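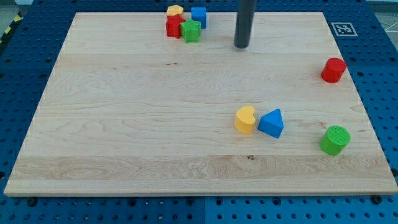
Colored blocks on a maple board.

Maple month at Kilside

If you have walked up the Kilside road this March you will have smelled it before you saw it: the sugarhouse is running again! The nights have stayed below freezing, the afternoons have been mild, and the sap has been coming in faster than we can boil it. We have 400 taps out this year, mostly on the slope behind the Preten barn, with a few more along the creek where the old trees are.

For anyone new to this, sap comes out of the tree looking like water and tasting very faintly sweet. It takes 40 gallons of it to make a gallon of syrup, give or take what the trees feel like doing that year, so most of the work is standing over a steaming pan and feeding the fire. I love it. Ayman Zaki has taken over the late shift and was still skimming foam at 2 in the morning when I came down with coffee.

The first batch was very pale and almost like vanilla. The color is getting deeper now, and I think the darker syrup is better on just about everything (try it on roasted carrots, please). Once the buds start to swell the flavor turns and we pull the taps, so there may not be many boils left.

We would love to have you up to see it. The sugarhouse is open from 10 until 4 on any day there is steam coming from the roof. Wear boots you don't care about, as the lane past the barn is deep mud. Kids are welcome but need to stay behind the rope while the pan is hot.

Pint jars are $15 at the farm stand, and you get $2 back when you return a clean jar with its lid. Pancakes will be going on the griddle all morning while the batter lasts, and there is a buckwheat one this year that I can't stop eating.

Parking is in the lower field, on the left after the bridge. Please leave the barn gate the way you found it.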